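Handling Cells, Unit 6: Care of the Parallel Gripper
Course notes, Drerkham bench. Prepared by Naledi Xaba, revised in June by Henrik Ostermann.

6.1 Scope

These notes cover the two-finger parallel gripper and the wrist camera on the Drerkham bench cell. Arm calibration is in Unit 4. Controller faults are in Unit 8. Read the lockout sheet before the lab session. Students who have not signed it do not work inside the guard.

6.2 How the fingers move

Each finger pad is carried on a linkage of plates and pivots. The linkage keeps the pad face upright through the stroke, so both pads should meet a part flat. Wear in one pivot tilts one pad. The usual sign is a part that leans toward the worn side as the grip closes. A part that leans the same way each time, whichever way round it is loaded, points to the linkage. A part that leans differently each time points to the part or to its wrapping.

6.3 Wrapped parts

Film and tissue wraps make grip checks harder. The wrap creases under the pad, and the opening reported by the controller includes the folds. Take the opening at first contact and again after a two-second hold. If the second figure is smaller, the wrap has settled and the force setting can stay where it is. If the opening keeps closing, stop and release. Do not raise the force to hold a slipping wrap – clean the pads first.
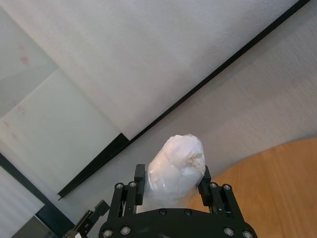
The grip check is done at low speed with the arm stationary. Close on the part, hold for 12 seconds, and watch both pads from the wrist camera view. Then open fully and inspect the pad faces for lint or shreds of wrapping. Shreds left on a pad act as a shim and will show up as a false tilt on the next check.

6.4 Weekly service

Power down and lock out before touching the linkage.
Wipe both pads with a lint-free cloth and alcohol. Let them dry.
Move each finger by hand through its full stroke. It should not catch.
Check the pivot screws for movement. Retighten any loose one to the value on the cell card.
Check the palm screws in the same way.
Clean the camera window last, with a fresh cloth.
Record the result in the Shehu log, including "no fault found."

Pads are replaced in pairs. A new pad against an old one gives an uneven grip, and the closed position has to be set again in either case. Ngaio Bolger keeps the spares.

6.5 Setting the closed position

Run the fingers together with nothing between them at the lowest force. Store this as zero. Open to 36 mm, close again, and compare. Repeat until two readings in a row agree. This can take up to 6 cycles on a cold cell. If they still do not agree, suspect a pivot and go back to 6.2.

6.6 For the lab report

Give both opening figures from 6.3, the zero from 6.5, and the state of the pads before cleaning. State which wrap was used.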